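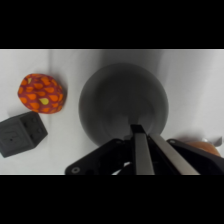

Surkside Makers Board > Toys & Small Stuff > what to do with odds and ends

bomik_fan_571
ok clearing off the table before Sunday dinner and I need a home for the squishy ball. Red with the orange spots all over. Kid wants it in the big gray bowl by the door. I say bowl is for keys. Who's right

chauke
Kid is right. Bowl that size for keys?? waste of a bowl

storonthorpe_dad
Keys. Always keys. Put the ball in a drawer and its gone for a year, problem solved

chauke
a drawer is how you end up with the sticky lint ball. had one go gross on me, picked up every hair in the house. Had to wash it w/ dish soap and then dust it with cornstarch

lintroller1228
seconding the cornstarch. light coat, shake it off. don't use baby powder, mine smelled like a nursery for weeks

bomik_fan_571
good tip thx. what about the cube. dark gray, four little holes on one side and one hole on another. Been on that table since November and I keep moving it around

storonthorpe_dad
looks printed? could be a foot for something. Shelf riser maybe

lintroller1228
or a spacer. two by two holes, I'd try pegs in it. My guess is half a desk organizer

chauke
not a riser, you'd want a flat face with no holes. Pen holder

storonthorpe_dad
pen holder with holes that small?? what pens

chauke
skinny ones lol. ok toothpicks

bomik_fan_571
theres some lines above the single hole too, raised or cut in, can't tell. no help

lintroller1228
Keep it 300 days then toss. thats my rule for mystery parts

storonthorpe_dad
do NOT toss. day after you toss it you find what it goes to. every time. I have a coffee can of these

chauke
and how many have you used from the can

storonthorpe_dad
one. was worth it

bomik_fan_571
fine, cube goes in a jar. Ball goes in the bowl, keys on a hook. Kid is very smug about it

storonthorpe_dad
wrong but ok

lintroller1228
get a hook that screws in, the stick on kind fell off my wall twice. also anyone know if white tablecloths come clean w/ oxy stuff or should I start a new thred

chauke
new thread pls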